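February 27, 2019

Back on the dye vats. Carrot tops batch no good, went a sad khaki after the second rinse, same as the one in January. Starting over with fresh mordant.

Wool: the Skodex undyed, 60 g skeins, soaked overnight. Alum from the new Brivura tub, old one is finished (somebody please write it on the order sheet when you scrape the bottom). Weighed twice, scale was drifting again. Put it on the level bench by the sink and it behaved.

Bath 1 - onion skins, yellow only. 244 g dry skins, simmered one hour, strained through the cotton bag. Do NOT use the nylon bag, the seam has gone and bits get everywhere. Color very good straight away, strong brassy orange, a bit more than I wanted. Pulled the first skein at 20 min, second at the full hour. Hardly any difference between them by eye, will compare in daylight tomorow.

Bath 2 - madder, from the Mestholm sack. Kept it low, lid off, thermometer clipped to the side. Crept up once while I was on the phone, so expect brown in skein 4. Label says which.

What we're after is still the orange for the child's blanket order. Customer wants "carrot" and that word has caused three rounds of samples. Sample A too red. Sample B fine to me, "pumpkin" to them.

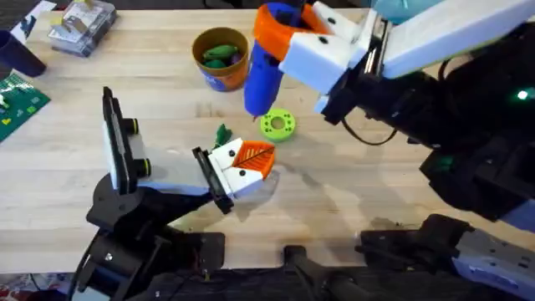 Toy carrot, bright orange body, dark green top. Match the body.

So brighter than B, and less brown. I think onion first, then a quick dip in weak madder, not the two mixed in one pot. Mixed pot was muddy last time, see the earlier pages, the ones with the tea stain.

For the green border: weld then a short indigo dip. Needs to be darker than the sample card. Indigo vat is sulking, coppery skin on top is thin and the liquid is too blue underneath. Fed it, warmed it, left it covered. Don't stir it tonight!!

Water note: tap is hard this week, kettle is furred up. Used rain barrel for bath 2 only. Should have used it for both, now can't compare properly. Dumb.

Costs so far on this order 745, most of that is the wool. Sproģis can send more skeins but only in the thicker ply, wich won't do for a blanket this light.

To do:
- rinse skeins 1-4, hang in the back, out of the sun
- light test strips in the south window, half covered
- new nylon bag or sew up the old one
- check vat first thing
- scrub the big enamel pot, ring of madder round it

Gloves, the long ones, are under the sink.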